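**A laundry thread, from someone who should have bought more socks**

1/ Our washer at home died in April, so I have become a person who goes out to do laundry. I'm now on my tenth or eleventh visit and I have opinions, which I will be posting whether or not anyone has asked. 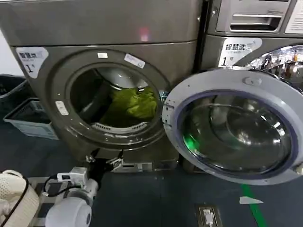
2/ First opinion: big drums make you reckless. At home I had a machine that complained if I put in a duvet cover and a hand towel together. Give me a drum I could sit in and suddenly I'm washing curtains. I don't even dislike the curtains as they were.

3/ Second opinion: bright yellow-green is a terrible color to own in clothing. It goes with nothing, it can't be washed with anything you love, and it's the only thing in the pile you can find without your glasses.

4/ I own one yellow-green running top. I bought it to be seen by cars. I run past four cars. The top has its own laundry schedule and I do not.

5/ Let's talk detergent. For years I poured until it felt generous. Then I read the back of the bottle (Varnby, the unscented one, tastes of nothing – don't ask) and learned that the line I'd been filling to was for a heavily soiled full load. I have a desk job.

6/ Switched to the lowest line. Clothes come out the same. Towels come out better, less like roof tile. I calculate that I have been overpaying the Varnby people since college and would like a card from them.

7/ Fabric softener: no. I will not be expanding on this. My mother follows this account.

8/ OK, expanding slightly. Softener on towels leaves a coating and then the towel just moves the water around on you. My mother has texted. She says her towels are fine. Her towels are from 1994 and could stop a door.

9/ Practical thing I wish I'd started earlier: look at the rubber gasket before you load. Run a finger around it, especially along the bottom. In one month I have collected a hair tie, two coins and a receipt that had gone back to being a tree.

10/ Check it again when you unload. A baby sock can live in there for as long as it likes. I don't have a baby. I have found three baby socks. They're on the windowsill at my place like a very small memorial.

11/ Also: after your last shirt is out, spin the drum once by hand and look up at the top. Something is always clinging to the ceiling. Usually underwear. Always yours, and always discovered by the next person.

12/ People have asked (one person, Khurram Swati, who has strong feelings about spreadsheets) what this costs compared with a new machine. Fine. The repair quote on my old Dida was 3,010. The replacement I liked came to 3,627 with delivery and taking the corpse away.

13/ So the gap between fixing it and replacing it was enough to be annoying and too small to be useful. I did what any adult would do and closed both tabs.

14/ Khurram sent a chart anyway. According to the chart I can keep hauling bags for a good long while before a new machine pays for itself. According to my shoulder, the chart is missing a column.

15/ Bag notes. The blue Poduval tote is rated for 200 something. Liters? Apples? It held two weeks of clothes on the way over and the same two weeks, folded, wouldn't fit on the way back. I fold like someone putting up a tent in wind.

16/ Best time to go: 10 in the morning. Too late for the early crowd and too early for the lunch crowd. I shouldn't be telling you this. If I turn up tomorrow and every door is shut and turning, I'm taking the thread down.

17/ Worst time: 6 in the evening. Everybody stands there looking at the minutes on somebody else's cycle as if they could embarrass it into finishing.

18/ Etiquette question, please be kind. If a load has been sitting done for 20 minutes and the owner isn't back, do you move it? I've been moving it, into a clean basket, while looking at the wall the whole time, so that I can say I never saw it.

19/ The replies to that one are more heated than anything I've ever said about politics. Noted. I will now wait 25 minutes.

20/ Somebody asked about delicates. I have a mesh bag from Virnari with a zipper that comes undone on spin, every time, so what I own is a mesh bag and, separately, some delicates.

21/ Safety pin through the zipper pull fixes it. Thank you to the four people who said so within a minute of each other. Where were you when I had a cashmere sweater?

22/ Leaving now with curtains, sheets, and the running top in its own little sack like a prisoner of rank. If anybody has a use for three unmatched baby socks, my messages are open.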